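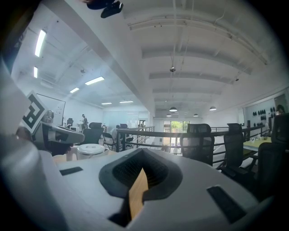 ## Part 2: Getting your rental registered with the town

Okay, so you've got your guest room picked out and you've read Part 1 (if you skipped it, go back, the zoning map is in there). I went through all of this for my own place in Plenthorpe and I've since helped Kátia Damasceno and two other neighbors do it, so what follows is the order I'd do it in, which isn't quite the order on the town's form.

Last updated 23/09/2021.

**Before you start, have these handy:**

- your deed or lease
- a utility bill with the rental's street address on it
- a floor plan (mine was drawn with a ruler on the back of a calendar page and they took it!)
- a card for the fee

### Steps

1. Go to the town's permit portal and make an account. Use an email you check a lot, the renewal notice goes there and nowhere else.

2. Click **New application**, then **Lodging, short stay**. There's another choice called **Lodging, seasonal** and it looks right, but that one's for the cabins out by Coutinho Road. I picked it the first time and lost my place in line.

3. Type in your parcel number, no dashes. If the page says "parcel not found," try it again with a zero in front.

4. Under **Host type**, choose **On site** if you sleep in the house while guests are there. Choose **Off site** for everything else, including a cottage on a lot you own next door.

 > **Note:** Off-site hosts have to name a local contact who can get to the house within the hour. Ask the person first. They'll get a call from the town to confirm, and Eamon Lenihan was pretty surprised by his.

5. Put in the number of guests. The town stops you at 6 for any one house, kids included, no matter how many bedrooms you have.

6. Upload your papers. Each file has to be under 3000 KB or the page just sits there spinning with no message at all. Save your scans in black and white and they'll shrink right down.

7. Pay the fee. It's $864 for the first year and it's not refundable, so read your answers over one more time before you hit the button.

8. Write down the confirmation number (or print the page, I do both).

> **Caution:** Don't put your listing up yet! An ad with no permit number on it can get you a $2000 fine, and that counts even if the calendar is blocked and not one guest has booked. Drafts are fine as long as they aren't public.

### The inspection

Somebody from the permit office will call to set up a visit. I had Nhàn Đoàn, who was very nice and in and out before my coffee was done. She checked the smoke alarms, the bedroom windows, the house number out front and where guests would park.

1. Press the test button on every alarm the night before.
2. Open each bedroom window all the way and make sure it stays up by itself.
3. Tape your house rules and the trash days inside the front door.
4. Move your own car so the guest space is clear.

If you miss something, you get a list and can book one more visit for free. A third visit costs extra, and I don't know how much these days.

### Once the permit comes

Add the permit number to the first line of your listing, on every site you use. If you're on Movari, it has its own box under **Local rules**, but type it in the description too, the box doesn't show up on phones.

Renewals open every June. The portal keeps your old answers, so it goes a lot faster the second time. You'll still need a fresh utility bill.

Part 3 covers lodging tax and the quarterly form.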